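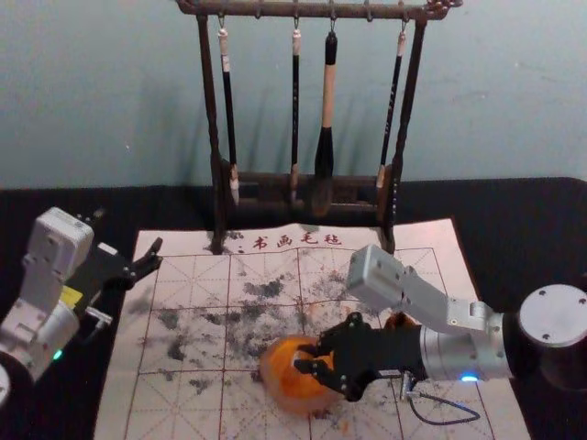

By Mizanur Mondal
Opinion | April

Most written rules for shared robot benches deal with people. Keep your hands out, know where the stop button is, tie your hair back. Those rules are fine and I have no wish to loosen them. My complaint is that they say almost nothing about the table.

I have worked with two-arm setups for long enough to have read a lot of bench rules. The ones we used at Nirklow ran to 16 pages. The table got one line, which said the work area should be "clean and suitable." Everybody signed it and everybody read it differently. One operator wiped the mat before every session. Another thought ink stains on a calligraphy felt were part of the job and left them alone. Both could say they were following the rule.

I side with the second operator on the stains. A felt with old ink on it is a normal thing to find on a desk where people write, and an arm that can only work on spotless felt is not much use. But the choice should be written down. If stains are allowed, say so. If bits of whatever the gripper has been holding may stay on the mat between attempts, say that too. We once compared two sets of runs on the Didia task, 111 in one and over 700 in the other, and lost days arguing about the results before someone asked whether the mat had been cleared the same way in both. It had not.

Cables need a line of their own. A loose loop near the wrist may lie across the work surface, and on many benches it is treated as nobody's business. A rule can be short: before the arm moves, check that the cable has enough slack for the whole motion and can't get under the fingers. That takes a few seconds.

Then there are the things on the table that aren't part of the task. A brush rack is a good case. It is tall, it has carved ends that would be easy to snag, and the brushes hang free from small hooks. 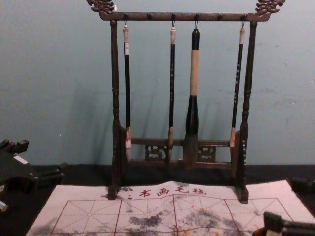

What a rule should say about the rack

I would ask for 3 things. State whether the rack is to be left in place. State how close the arms may come to it. State who puts it back if it gets moved, and to what position.

The usual objection, and Dissanayake's team made it to me at some length, is that people stop reading long rules. I agree, so cut elsewhere. The Arnolik bench sheet fits on one side of paper and still covers the mat, the cables and the fixed objects. It left out the page of definitions that most of us copy from one document to the next, and I haven't heard anyone ask for it back.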